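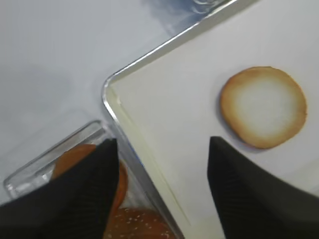

Home | Reviews | Club Notes | Contact

Filed under: Robot Club, Kits We Kept

The Bullero burger kit asks a club of teenagers to teach an arm to make lunch. Ours took 43 tries to learn respect for bread. 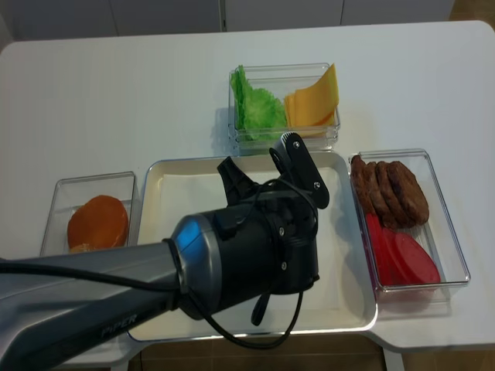
Our layout, tray in the middle.

Setup took 15 minutes, most of it Silvan Aigner arguing about where the tomatoes go. The clear containers are fine. The manual is 16 pages and trusts you too much.
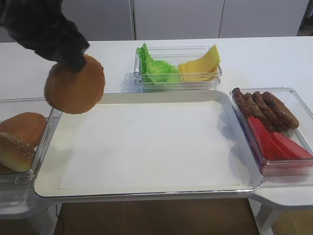
Grip and patience

Buns are easy. Lettuce is a personal insult. Malou Kirkegaard rewrote the grasp settings twice and now speaks of cheese slices the way my uncle speaks of taxes.

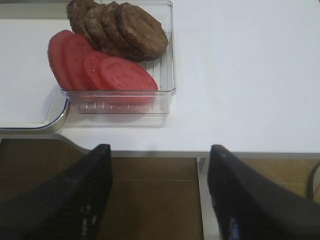 Patties sit behind the tomatoes, and leaning them in a row gives the fingers an edge to aim for. Four stars. I'd buy it again, with a bigger grocery budget.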